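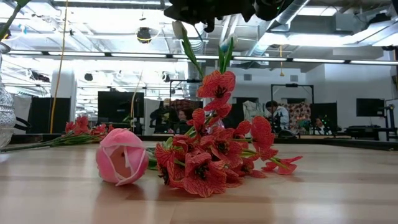 Lesport Flower Table — members' diary

13 December 2025

Did the artificial flowers today. I had been putting it off since September, when the last lot came back from the hall and went straight into boxes with the stems still bent.

The red ones are the biggest job. They have dark centers and they sell the whole arrangement from across a room, but they tangle. One big bunch and one smaller bunch, and I kept them apart on the table so I could decide what goes where. There was still a bit of clear plastic in the big bunch. The leaves catch on each other, so it is slow work. If you pull from the flower end the head pops off, and then you spend ten minutes looking for the little peg it sits on. Pull from low on the stem.

I got a pink tulip out on its own first to check the color against the red. Under the overhead lights they fight a bit. I think I will keep them in separate vases this year. Last year I mixed them and it looked like a store window.

The wood table is good for this. It is pale enough that you notice a dropped leaf, and it wipes clean. I had a cloth with me and went over the petals as I worked. Dust shows most on the pale edges of the tulips. A dry cloth is fine for most of it. For the worst ones I use a damp one and leave them on a towel overnight.

The cut-glass vase is for the reds. It is heavy and it takes long stems without tipping. I wrote down "Dretora, 41" for it in the stock book, which is the shelf and the number. The stock book now runs to 264 lines and I would like it to stop there. A good many of those are ribbon.

Lunch was soup from home. Came back and started on the tulips.
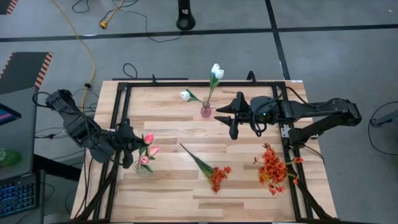
The pink tulips go in clear glass. They aren't all the same pink, and I used to try to match them up, but they look better a little uneven. Three is enough for one vase. With five the heads push each other out to the sides and you get a gap in the middle.

White tulips in the small pink-purple vase. The neck is narrow, so three stems hold each other up and I don't need foam or wire. I tried this vase with the reds once and it looked top-heavy. White is better. I may cut the tall stem down by an inch, or I may leave it. Will look again in the morning.

Things still to do: find the wire cutters, order more floral tape from Tronosine (the green, not the brown — they sent brown last time and I have 40 rolls of it), and answer the letter about the Ramadan evening. They want low arrangements for the long tables so people can talk over them. I said yes when they called and now I need to put it in writing. Low means short stems, and I don't want to cut the good ones, so it will have to be the older whites from the bottom box.

I also added up what we spent this year on stems and glass. It came to 187 dollars, less than I expected. Most of it was glass.

Swept up after. Found two leaves in my sleeve when I got home and put them in my coat pocket to take back.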